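Saturday, October 19, 2019
Aitana Cantero and Ignacio Montoya

Home Issues Authors Archive Contact

We use cookies to remember your reading preferences. Accept Settings

4. Storage habits in small shared kitchens

4.1 Participants and procedure

The households were contacted through the tenants' newsletter of Fliduvham, a housing association with 700 apartments in three districts. From those who answered we selected 76 households in which the kitchen is used by at least two adults who are not of the same family. Each household kept a diary during 12 days in March. In the diary they wrote where dry food, vegetables and cleaning products were put after shopping, and who moved them later to another place.

We did not ask the participants to tidy before our visit. Some of them did it anyway, as they told us in the interview, and for this reason the first day of every diary was left out of the analysis.

4.2 Open and closed storage

The diaries show a clear difference between closed cabinets and open containers. Food in a closed cabinet was usually treated as private, even when the cabinet had no name on it. Food in an open container was more often treated as common. One participant from the Ruta building wrote that she "would never open his door, but the onions are just there." Similar remarks appear in other diaries, mostly for vegetables, bread and tea.

The material of the container seems to matter less than we expected. What participants mentioned was whether they could see the contents from the side, without lifting anything. This agrees with our earlier pilot in Drindiria, where the opaque boxes were soon used for objects that had no other place. Wire baskets, of the general type in Figure 5, let the contents be seen from the side and were described as "easy to share" by several households. 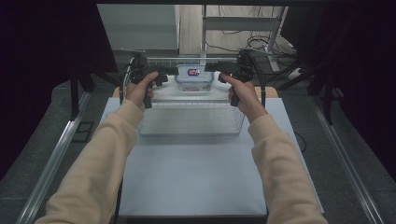 Figure 5. Rectangular basket of white wire mesh on a light tabletop.

4.3 Limits of the diary method

The diary depends on what people notice. A jar that is moved every morning may stop being written down, while a single argument over a shelf can fill a page. We compared the entries with the interviews and corrected the place of an item only when two members of the household agreed - in all other cases the first entry was kept. The coding scheme follows Koval, our earlier set of categories, with one category added for objects left on the floor.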